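How Does Your Suitcase Find Its Way?
Category: Getting Around > Airports for Kids
Print this page | E-mail to a friend
By Bláthnaid Mulcahy

If you have ever flown somewhere, you probably remember the moment when you had to say goodbye to your suitcase. A person at the desk wraps a long sticky label around the handle, the belt gives a little jerk, and off it goes through a flap in the wall. The first time I saw that happen I was very worried indeed, and I held on to my rabbit so tightly that my aunt laughed! So let's follow a suitcase and find out where it goes.

We'll pretend ours belongs to a girl called Elo, who is flying from Fusitham to Marras. She has to change planes at Gitmont on the way, so her suitcase has to change planes too. The label has a bar code on it, like the one on a cereal box, and it also has a short code of letters for the airport where the trip ends. 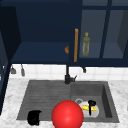

Behind the flap there are belts, ramps and bends, and the bag rides along until it reaches a scanner. The scanner reads the bar code and a computer looks up which flight the bag needs. Think of how you put things away at home. A slim green bottle can stand upright on a shelf behind the glass door of a kitchen cabinet, and anyone who wants it knows where to look. The computer is doing that sort of putting away all day long, with a place for every bag, only its shelves are belts and they never stop moving.

Before a bag goes near a plane it is checked by a machine that works like a big X-ray. If something inside is hard to make out, a trained person takes a closer look — that is part of their job, and it doesn't mean you're in trouble.
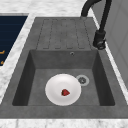 Now comes the sorting, my favorite part. Each bag has to leave the main belt at the right spot, and at many airports it slides down a chute to the people who load the carts. Chutes slope so that the bags do the traveling by themselves. A sink with a drainboard uses the same idea, with its gentle slope and its long grooves running side by side, so that water from the dishes is guided along. Suitcases are a good deal heavier than drips, of course, and they make a lot more noise when they land.

At Gitmont, Elo has 50 minutes between her 2 flights. Her bag is taken off the first plane, scanned again, and driven over to the second one. Then it's off to Marras, where it comes around on the carousel with everybody else's.

Try this: tie a bright ribbon to your suitcase before your next trip. It makes it so much easier to spot!

Filed under: airports, luggage, how things work
Print this page | E-mail to a friend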